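Care of the Team Jersey: Laundry Practice at the Stostmont League

The Stostmont youth league owns 240 basketball jerseys, and most come back each August in a bundle. Noémie Brunet, who manages the league's uniforms, asks families to open out every garment before it is stored. A red jersey left crumpled on the cushion hides its numerals in the folds, and creases set across the lettering.

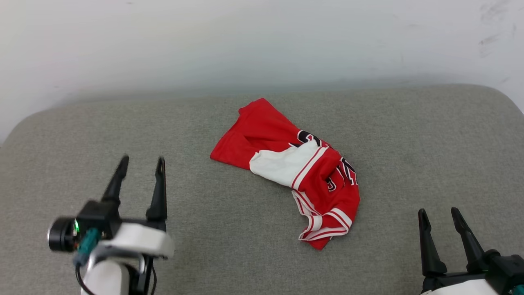 Folding on a Flat Surface

The league recommends laying the jersey out by its upper corners - a carpeted floor is suitable - and drawing the fabric level until the white panels and striped trim can be checked for stains.
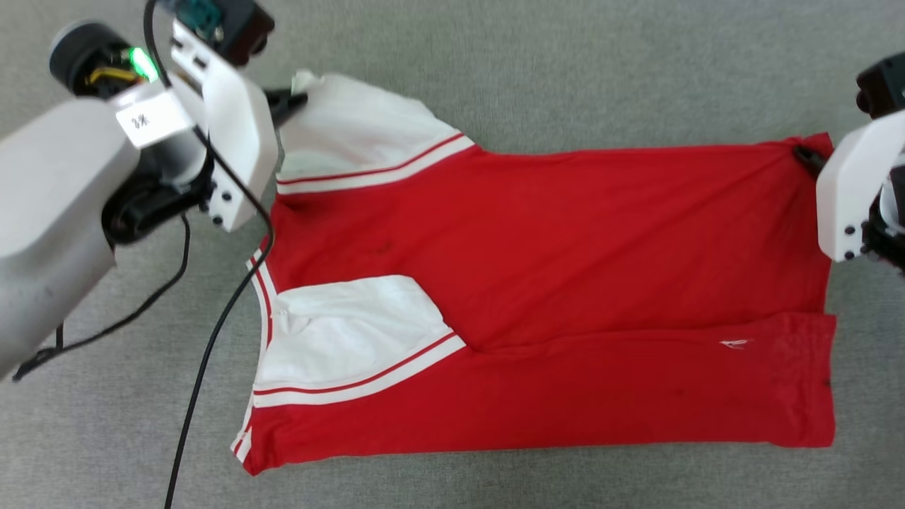 Should a jersey be ironed before it is folded?
The league advises against direct heat on lettering. A jersey may be turned inside out and pressed on a low setting, with a cotton cloth placed over the fabric.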